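스키브옴스카 그리퍼 시뮬레이션 키트, 석 달 써 본 이야기

2023년 2월 15일 | 글 헤일리 커쇼

작년 가을부터 작은 작업장에 협동로봇을 한 대 들일까 말까 고민해 왔다는 건 이 블로그를 꾸준히 읽어 주신 분들이라면 아마 지겨울 만큼 들으셨을 거예요. 덜컥 사기에는 값이 무섭고, 그렇다고 카탈로그만 들여다보고 있자니 감이 영 안 오고요. 그러던 차에 인더에서 일하는 야부즈 외즈튀르크멘 씨가 "그럼 화면 안에서 먼저 조립해 보지 그래요?" 하고 권해 준 것이 바로 스키브옴스카(Skivomska)라는 시뮬레이션 키트였습니다.

키트라고는 하지만 상자가 오는 건 아니고, 설치 파일과 두 손가락 그리퍼 모델, 연습용 부품 묶음, 그리고 731쪽짜리 설명서 PDF가 전부예요. 네, 731쪽입니다! 처음엔 한숨부터 나왔는데 막상 읽어 보니 앞의 40쪽만 차근차근 따라 해도 첫 작업은 돌릴 수 있더군요. 나머지는 사전처럼 필요할 때 찾아보면 되고요(색인이 꽤 잘 되어 있어서 저녁마다 차 한 잔 놓고 뒤적이는 재미도 있었어요).

설치는 15분이면 끝납니다. 다만 제 낡은 노트북에서는 첫 실행 때 팬이 비행기 이륙하는 소리를 내서 강아지가 방을 나가 버렸어요. 그림자 품질을 한 단계 낮추니 한결 조용해졌으니, 사양이 빠듯한 분들은 환경 설정부터 손보시길 권합니다. 한국어 메뉴는 아직 없고, 영어 메뉴도 번역 투가 조금 어색해서 '접촉 여유'와 '접근 여유'가 다른 항목이라는 걸 깨닫는 데 꼬박 하루가 걸렸답니다.

연습 과제는 쉬운 것부터 어려운 것까지 순서대로 쌓여 있는데, 블록 옮기기는 솔직히 금방 시시해져요. 제가 제일 오래 붙들고 있었던 건 브래킷과 장착판이 나오는 과제였습니다. 경로를 한 번에 쭉 그리지 말고 짧게 끊어 저장해 두면 어디서 틀어졌는지 찾기가 훨씬 수월해요. 저는 이 요령을 몰라서 주말 하나를 통째로 날렸고요.

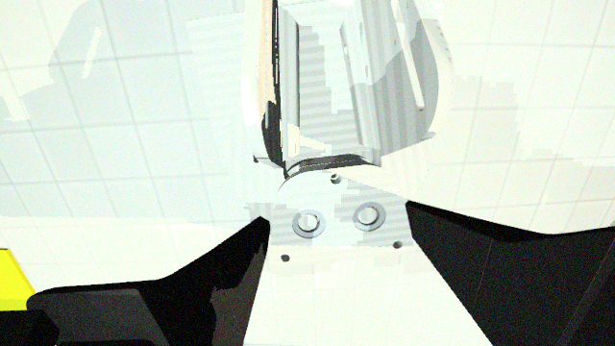

손끝 시점은 제가 이 키트에서 가장 아끼는 기능이고, 값을 치른 보람을 제일 크게 느낀 부분이기도 합니다. 멀리서 전체를 보는 화면으로는 거리 감각이 자꾸 어긋나는데, 시점을 바꾸면 그리퍼 손가락이 눈앞에 커다랗게 들어오니 접근 각도를 가늠하기가 참 편해요. 검은 손가락 둘이 V자로 벌어진 사이로 흰 장착판의 접시머리 구멍 두 개가 나란히 보이니까, 저는 그 두 고리를 기준 삼아 좌우를 맞춥니다. 그래픽은 아쉬워요. 흰 브래킷 면에 음영이 계단처럼 지는데, 이 가격이면 조금 더 매끈해도 되지 않나 싶습니다.

비교 삼아 마스든의 체험판도 며칠 써 봤어요. 그쪽은 화면이 훨씬 예쁘고 메뉴도 친절한데, 자기가 만든 부품을 불러오려면 상위 요금제로 올라가야 합니다. 저처럼 직접 그린 부품을 이것저것 넣어 보고 싶은 사람에게는 스키브옴스카 쪽이 마음 편하지요. 고객 문의는 두 번 넣었는데 첫 번째는 이틀 만에, 두 번째는 담당자 조앤 홀리스 씨가 그날 저녁에 바로 답을 주셨어요.

로봇을 들이기 전에 손에 익혀 보고 싶은 분, 느긋하게 설명서 읽는 걸 싫어하지 않는 분께는 기꺼이 추천합니다. 별점은 다섯 개 중 네 개요. 4월에 새 버전이 나온다니 그때 음영이 나아졌는지 다시 적어 볼게요.

댓글 15 | 공유 3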